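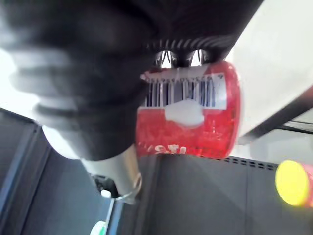
Hemant Chaudhary
Build thread for Clinda, the two-arm restocking robot. Wed 24 June. Mostly wrist and gripper notes this time. The base has its own thread.

Task for this stage: take a chip can from wherever it is, put it on the shelf, let go, back out without touching its neighbors. The last clause is where the hours go.

Cans make a decent test part. Rigid enough to grip, light enough to knock over, rounded so they roll, and cheap when you crush one. I have crushed 13 since January.

First change: grip force limit. The old limit was a single number for every object. It is now set per object class in a table. Cans get 31 percent of full motor current. Bags get less and a slower close.

I'm using current as a stand-in for force. It's a poor stand-in near the end of travel, where friction in the finger linkage rises. I fitted a curve to the empty-hand closing current and subtract it before comparing. Good enough for cans. Cups still come out oval sometimes.

Second change: the approach for a can lying down. The planner used to treat every can as upright and come in from the side. Now it fits the long axis first and closes across that.

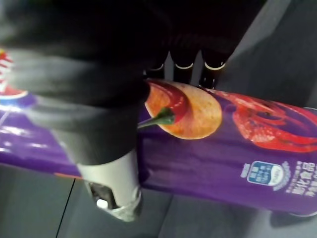 Purple can on its side, from the wrist camera.

Glare is the main problem with the axis fit. Glossy film throws white streaks along the length of the can, and the edge finder likes those better than the real edges. If it locks onto a streak the axis is still right, but the center is off to one side and one finger lands first.

Fix for now: two exposures, short and long, and keep only the edges that show up in both. It costs 70 ms per look. At the speed this arm moves I don't miss it.

Polarizer over the lens is the next thing to try. It will cost light, and motion blur in the wrist view is already bad enough that I discard any frame taken above a set joint speed. Look, stop, look again.

Third change: the Trutgate driver boards. The left one was dropping off the bus during fast wrist turns. I spent two evenings in software before putting a meter on the connector. Crimp. Redid every crimp on that harness and the dropouts stopped.

If you're running the same boards, log the bus error counter from day one. Mine had been climbing for weeks and I wasn't reading it. 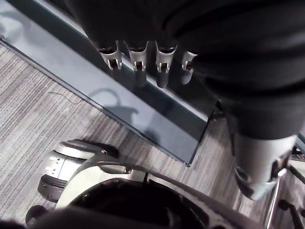

Plemesness Shared Workshop / Robotics Bench Group

Cable routing, since a few people asked. Leave slack at the wrist for the full turn in both directions, then tie down below the joint and never at it. A tie on the joint itself saws through the jacket.

The keep-out volumes need redoing too. Clinda's planner has the furniture stored as boxes, and glass edges are the ones depth sensing gets wrong. I measure those with a tape and type them in. Padding is 2 cm on everything except the shelf, where that much padding would rule out half the useful positions.

Motion planning is Yeon, on the stock settings apart from the joint limits. I lowered the elbow limit so it can't pick the folded-back solution. It was legal and it was shorter, but it swung the forearm out past the base.

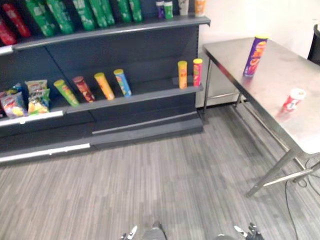
Placement uses the shelf lip as the reference line. Find the lip, find the back panel, put the can between them. Absolute position from the base drifts too much once the wheels have turned on carpet, so the base estimate only gets the robot close and the head camera does the rest.

Release is still the weak step. Open both fingers together and the can follows whichever one sticks. Current sequence: open a little, wait, check the wrist view for movement, open the rest, then retreat straight back along the approach line. Slow, and easy to debug.

Leaning cans are not handled at all. The grasp code accepts upright or flat. Anything in between gets rejected and logged, and I pick it up myself.

To do: polarizer, angled grasps, a proper force sensor if I can find one thin enough for the fingertip. Also a strain relief bracket for the left arm, which is drawn but not printed.

Will post the current-limit table once I've cleaned up the column names. Half of them are in motor counts and I no longer remember which half.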